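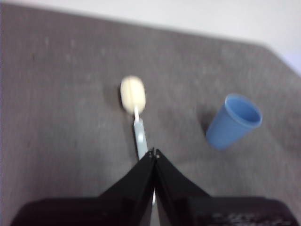
Grasp planner 3.11 released to internal cells

Version 3.11 of the Roltlow grasp planner went to the internal cells on 12 February 2025. The main change is in how the planner treats thin, long-handled objects that lie flat on a table. Earlier versions scored grasp candidates on the full object mask from the wrist camera. With utensils this pulled the grasp point toward the wide end, where the fingers had poor clearance and the object tended to rotate on closing.

The new version splits the mask at its narrowest point before scoring. Each part gets its own principal axis, and the part with the better width-to-opening ratio is passed to the candidate generator. For a utensil with an oval head and a flat handle, that leaves the handle. The wrist is then rotated so that the handle axis falls on the center line between the fingers. The split adds 11 ms per cycle on the cell computers, measured by I-seul Choo.

Ye-seo Yeom reran the standard tabletop set of 500 trials on the Zallen cell. The old planner completed 379. Results for 3.11 are still being checked by hand, as the success detector counted several drops as completed picks. Figures will be posted with the next planner note.

Neighboring objects are handled as before. Anything outside the selected mask, such as a cup tipped over on its side, goes into the collision map as a convex hull with a fixed margin. The hull closes over the mouth of the cup, so the planner will not route a finger through the opening. This is conservative and will stay that way until the depth filter on light-colored plastic improves. Motion blur is a separate problem. The segmenter still accepts frames taken during the final approach, and mask edges in those frames can shift enough to move the split point. A velocity gate is in review and is disabled by default in this release.

Two configuration changes need attention before updating. The key grasp_axis is now grasp_part_axis – the old name is read but logs a warning. The finger profile file must include tip width, which was optional until now. Cells with Uchida fingers already have it. Cells with Velent fingers need the file replaced by hand, followed by a restart of the planning node.

Recorded runs from before the update can be replayed with the --legacy-mask flag. Report replay mismatches to I-seul Choo with the run log attached.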